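right, ginger thread. been on it daily since May, lots of you asked, so quick notes before work

started for the queasy mornings. fresh root, thumb-end sized bit, sliced thin, hot water, ten mins under a saucer. thats it. no honey for first week, then caved

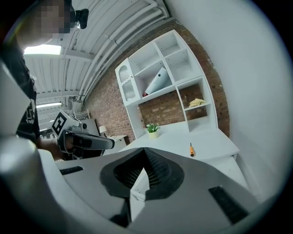 Bảo Vũ reckons ten minutes is far too long and it goes bitter, five and then fish the slices out. Tried it. Milder, yes. Prefer mine tbh

capsules next. the Patero ones, 30 in a tub, fine going down but burpy after. heartburn twice so take with food. Falletti do a powder, 100 g bag, good in porridge, clumps in tea

what I'd say to anyone: if you're on blood thinners ask the pharmacist first. same if you're pregnant. don't go by me, I work in a
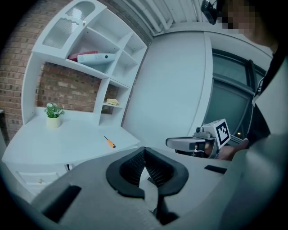
garden centre, I know how to grow the stuff and thats about my lot. pharmacist was lovely, took two minutes, wrote it all down for me

growing it: plump bit from the shop with a knobbly bud on, soak overnight, bud side up, just under the compost. warm windowsill. SLOW. mine sulked for weeks then one green spike

Lindalva Falcão keeps hers in the airing cupboard till it shoots, stealing that idea

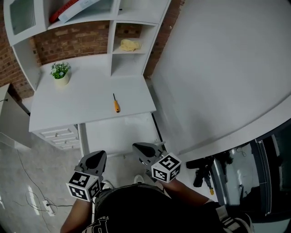 Do you have to peel it? Not if it's fresh and you've given it a good scrub, I only peel the old wrinkly bits.

freezes well btw. whole, in a bag, grate from frozen. no need to defrsot

more tonight if I get the kettle to myself, want to do dried v fresh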